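Zaddale Closet Guide
Section 4: Hanging and Folding Tops
Reading time: 2 minutes

1. Clear a table near the closet and wipe the top.
2. Close zippers and empty all pockets.
3. Lift each top by the shoulders and shake it once.

Note: Zaddale hangers hold shirts and light jackets. Fold anything thicker.
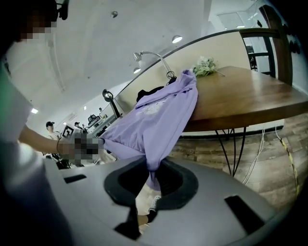 Heavy knits and fleece stretch at the shoulders when they hang for a season. Sort them out first and keep them apart from the hanging pile. A sweatshirt held by one end, like the lavender one, drops into a long fold, so get a hand under the loose part before you lay it flat. Smooth out the creases and turn the sleeves in – then fold up from the hem.

4. Stack folded tops with the heaviest at the bottom.
5. Leave a gap of 20 mm above the stack.

Caution: Do not iron over printed graphics.

Related sections
Section 3: Fitting the Rail
Section 5: Shelf Dividers
Spare Parts List

Contact Zaddale Support | Back to top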